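Koltport cell notebook, simulated side
Wednesday, started 9.40

Picking up from Lihua's note on the block task. She left the cell running on the old scene file with the gripper offset still at the value from before the finger change, and every grasp was landing to one side. Today's job is to get the simulated cell back in line with what we want, then write down the settings properly so the next person doesn't have to dig through the log.

First thing, the base. The arm sits on the green plate at the end of the table and the plate is the reference for everything else. In the old file the table was the reference and the plate hung off it, so when Rosalía made the tabletop longer in June the arm shifted with it and all the saved poses were wrong. I have turned that round. Plate is now fixed to the world, arm fixed to plate, table placed separately. If you want a different table, change the table and leave the plate alone.

Checked the joint zeroes against the sheet from Brutton. All fine except the wrist, which had a small offset typed in by hand with no comment. I took it out and ran the home move five times. Same end position each time, so it stays out. If anybody put it there for a reason, please tell me.

10.30. Loaded the table, put the wooden pieces down near the arm and drove to the pre-grasp pose with the fingers open. Stopped there to look it over before going any lower. 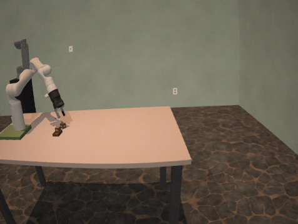 Pre-grasp pose, fingers open, nothing held.

The approach angle is the thing to watch. The hand comes in on a slant from the base side. Aurelio would like it straight down, and I agree it would be tidier, but straight down puts the elbow close to its limit for anything this near the plate. I'd sooner keep the slant for the near half of the table and switch to vertical further out. The switch is one line in the planner settings (approach_mode) and I have left it on slant.

Contact settings. This took most of the morning. The old file used the same friction for everything, pads and blocks and table, and a block would creep out of the fingers on any quick move. I split them into three entries. Pads are now the grippiest, wood on wood is lower, wood on table lower still. The numbers are in the contact file with a comment on each. Please keep the comments if you edit them.

Also dropped the closing force. It had been set high to hide the creeping, and with the new pad friction it only made the blocks jitter. Went down in small steps until the jitter stopped, then left a bit of margin.

Time step: tried a longer one to save running time and the pads began sinking into the wood. Put it back. Don't bother trying this again unless the contact solver changes.

12.15. Ran the short check, 200 grasps from the same start pose with the block turned by a random amount each time. 14 failures. I went through the failures one by one over lunch. Most were the block being turned so that a finger came down on a corner. The others were a finger touching the neighbouring block on the way in. None of them were slips after closing, so I'm happy with the friction.

For the corner cases I changed the order of the move. Before, the wrist turned during the last part of the descent. Now it turns fully at the pre-grasp height and then comes down without turning. It costs a little time per pick. Erzsébet asked whether we could do both together at a higher point, and we probably can, but I want one change at a time.

For the neighbour cases I narrowed the opening. The fingers were going to full width for every block, which they don't need. Opening is now block width plus a margin, and the margin is a setting (open_margin) instead of a number buried in the script.

14.00. Moved on to the wrist view, which is what the number reader will work from. Closed on a block, lifted it slightly and held it there while I went over the camera mount.
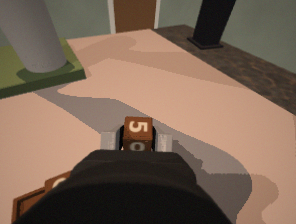

The mount had been copied from the Ulloa cell, where the hand is a different shape, and I wanted to be sure the housing wasn't going to be a nuisance here. It takes up a good part of the lower view. We can live with that for checking a held block, as the top face and its numeral are clear of it, but the side face isn't fully in view and the reader should not be asked to use it. Consuelo is going to mask off the housing area so the reader ignores it altogether.

Numerals can come up on their side, depending on how the block was lying when it was picked. The reader has to cope with any rotation. I have told Consuelo to train for the full circle and not only the four square positions.

Shadows next. The arm throws shadows over the tabletop in more than one tone, and where they overlap there is a darker area with a jagged outline. The jagged part is the shadow map being too coarse. Doubled the resolution and will compare tomorrow. I don't want to turn the shadows off, as the Sirkov people found their reader got worse on the real cell when they did that.

15.50. Left the long run going with all of the above in. Scene seed is 1733 and the log is run 3585. It should finish overnight. If it stops early, look at the memory first, it has been climbing slowly on long runs and I have not found out why.

To do:
Compare shadow maps, old and new resolution
Ask Brutton about the wrist offset in case it was theirs
Housing mask (Consuelo)
Try approach_mode vertical for the far half of the table
Go through the failures in the long run, same way as today
Copy the plate-as-reference change over to the Ulloa file – check with Rosalía before touching it, she has poses saved there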